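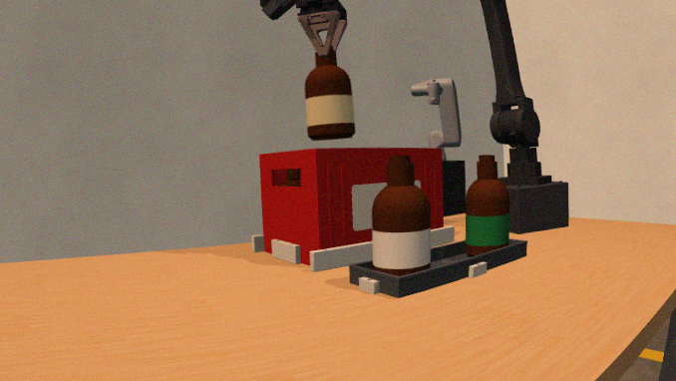 Bottle held over the red crate.

Section 4. Adding a Photograph to the Ridgeway Police History Catalog

Use these steps for prints and postcards showing stations, officers, horses or patrol vehicles. Glass negatives are covered in Section 6.

1. Wash and dry your hands. Wear nitrile gloves if the print has a glossy surface.

2. Check both sides for a date stamp, studio name or badge number. Copy any writing exactly, including misspellings.

3. Scan the front at 300 dpi or higher. Scan the back if anything is written on it.

4. Open a new record and choose the detachment, Lumcombe or Tornby. If you can't tell which, choose Unassigned.

5. Enter the next free number from the register. The Lumcombe series currently ends at 457 and the Tornby series at 524.

6. Write the number in soft pencil on the sleeve.

Caution: Do not write on the print or use adhesive labels.

Note: Sleeves go upright in the box, no more than 40 to a box.

7. Save the record and print one copy for the binder.

If a number has been used twice, leave both records as they are and tell Mei Haverford at the Lovthorpe office. Corrections are entered on Wednesday.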